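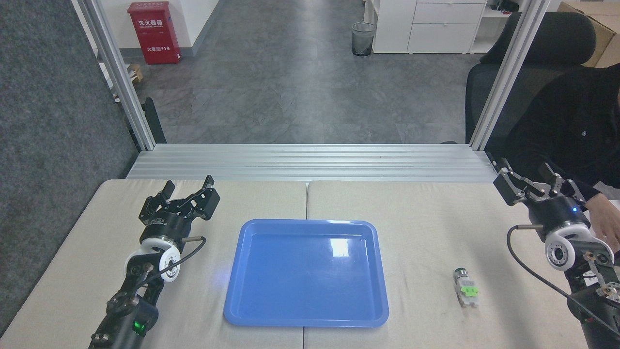

Können Maschinen uns endlich das Aufräumen abnehmen? Genau das wollte ich wissen, als ich die Produktseite für die Sarine geschrieben habe, unser zweiarmiges Tischsystem aus dem Hause Flokorus. Meine kurze Antwort: ein bisschen! Kleinkram wie das Röllchen mit dem grünen Band neben der blauen Schale ist genau ihre Kragenweite. Socken paaren, Spülmaschine ausräumen, Hemden bügeln – da winke ich (noch) ab, auch wenn ich ständig danach gefragt werde.

An der Werkbank sieht es besser aus. Teile sortieren, Schalen bestücken, so etwas übe ich mit ihr seit März, und mit der Software Fodance dauert das Einrichten einer neuen Aufgabe fast 2 Stunden.

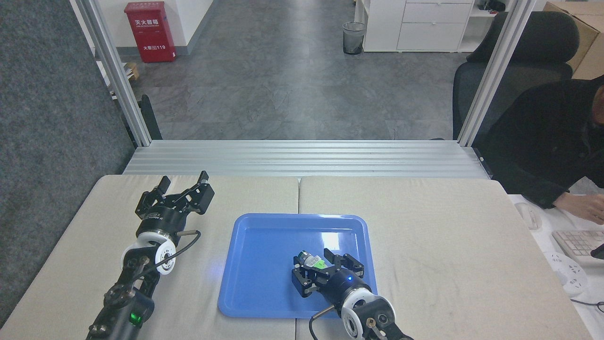 Wer schon mit der kleineren Um arbeitet, kann deren Aufgaben übernehmen, nur die Greifpunkte müsst ihr neu setzen.

Lieferzeit: 6 Wochen
Garantie: 13 Monate
Einweisung: 3 Termine, im Preis enthalten

Schreibt mir gern, was bei euch so herumliegt, dann sage ich euch, ob sich ein Versuch lohnt.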